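Has anyone used the Nalten arm kit for handling bottles?
Posted by Beryl Hebden, 10 Sep 2019

We're a small soap and lotion business and I've been reading up on the Nalten kit from Jusgate. The idea is to have an arm take pump bottles off a bench and stand them in a tray before labels get checked. We do 2,000 bottles on a busy day in December, far fewer the rest of the year. Can a plain two-finger gripper manage a bottle with a pump on top? And is the setup realistic for people who have never programmed anything?

Derek Gosling

Yes, and I'm a big fan of this thing! We've had ours on trial for 9 weeks and bottles are most of what we do with it. Round, smooth and top-heavy sounds like trouble, but the software lets you set the closing force in small steps and after an afternoon of fiddling I had settings I was happy with (write them down, I didn't the first time). Teaching it is mostly moving the arm by hand and saving points.

What matters most is how the bottle lies. The pump makes one end awkward, so I bring the fingers down over the body and stay well clear of the nozzle. I also try it with the bottle turned different ways – a setting that works at one angle can be hopeless at another.

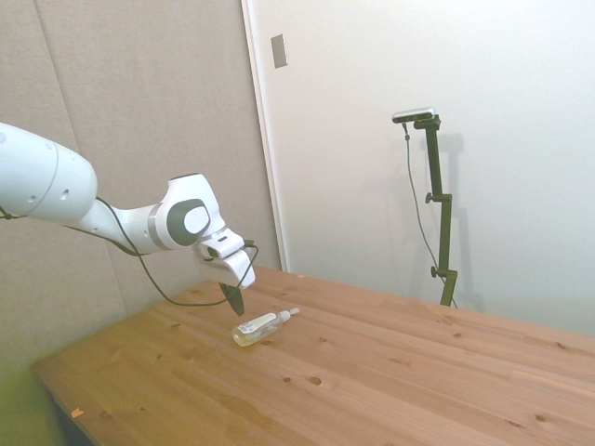
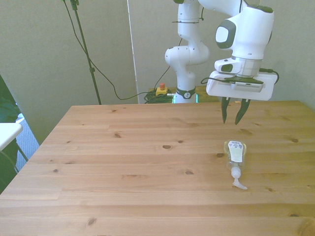

Gripper above the table in all three, bottle on its side.

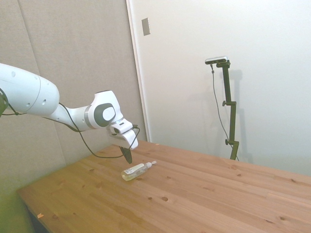
Wragg

The arm is good, no argument, but ask Jusgate what the price covers before you get excited. Our quote left out the spare finger pads and the second day of training, and together those came to 324 on top. We also go through pads faster than the booklet says, nearly 200 hours a pair with oily bottles. And your December figure worries me more than the gripper does. Get them to run your own bottles, full ones, for a whole shift and time it.

Clindodberg

following, same question but for jars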